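I've cooked rice on the hob for years, and I still get asked how it comes out fluffy without a rice cooker. There's very little to it, I promise, and once you've done it a handful of times you'll stop reading instructions altogether (mine included!). These amounts feed two hungry people, or three if there's a good curry alongside.

## What you'll need

- 205 g white basmati rice
- cold water, one and a half times the rice by volume
- a pinch of salt and a small knob of butter
- a small saucepan with a lid that fits well

I buy the Jovley basmati in the big bag, but any decent long-grain will do you nicely.

## Rinse and soak

1. Tip the rice into a bowl, cover it with cold water and swish it about with your fingers. Pour off the cloudy water and do it again, 5 times or so if you have the patience, until it runs nearly clear.
2. Leave it to soak while you chop your onions or lay the table. Twenty minutes is lovely, ten is fine, and I have skipped it on many a tired evening.
3. Drain it well in a sieve. A wet sieveful throws your measurements out, so give it a good shake.

## Cook

4. Melt the butter, stir in the rice until it's glossy, then add the water and salt and bring it all up to a lively bubble.
5. Put the lid on, turn the heat right down and set a timer for ten minutes. Don't peek, however much you want to! Every lift lets out steam that the rice was counting on.
6. Take the pan off the heat and leave it, lid on, for another 6 minutes. Then lift the lid away and fluff with a fork, going gently round the sides first.

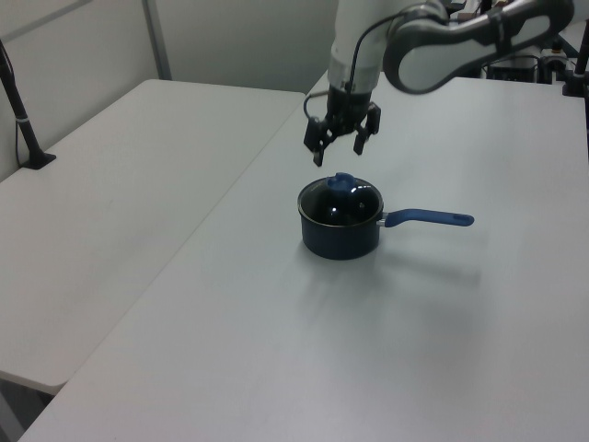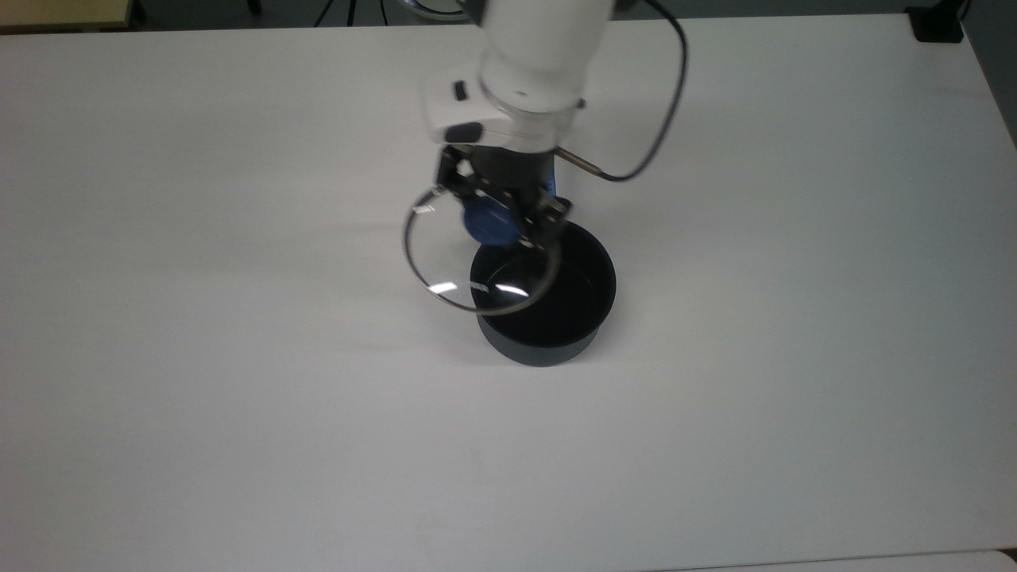
## If it goes wrong

Still a bit chalky in the middle? Sprinkle over two tablespoons of boiling water, cover, and give it three more minutes on the lowest heat. If it's gone claggy, spread it on a tray to cool and have it fried with an egg tomorrow, keeping it in the fridge overnight.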